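We use cookies to improve your visit. Accept | Manage settings

Remote Control Storage and Wall Connections in a Shared Living Room
Student project report, Pennington Building

2. Method

The survey covered the remotes, their storage and the wall points. Each remote was checked for key layout and label legibility. The set-top remote is a China Telecom model with a numeric keypad; volume, page and channel keys sit directly above it. Both remotes are kept upright in a black stand.

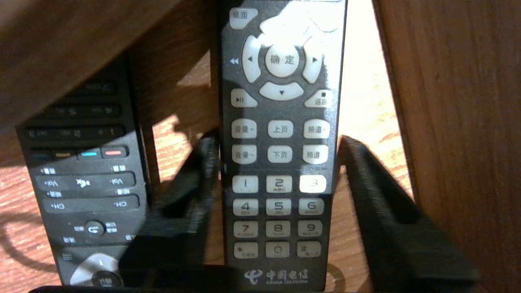
One reader of the draft, Brandbridge, objected that upright storage only helps if everyone returns the remote to the same slot, and asked for a rule on this. A rule was added in section 3.

The wall points were recorded next. A jack plate with a thin gray cable and a power socket are mounted side by side — the socket slightly raised.
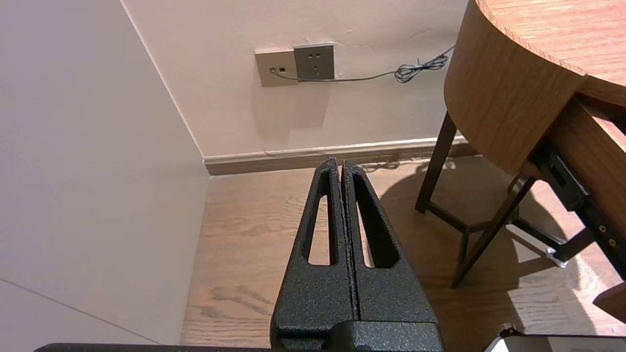 Any new equipment should stand within reach of both plates. Cable runs of up to 2 m were allowed in the plan.

3. Rule for use

Remotes go back in the stand after use, keys facing out. Spare batteries are stored separately.

Related reports
Humik: Shelf Labels in Small Kitchens
Garex: Cable Routing, Room 723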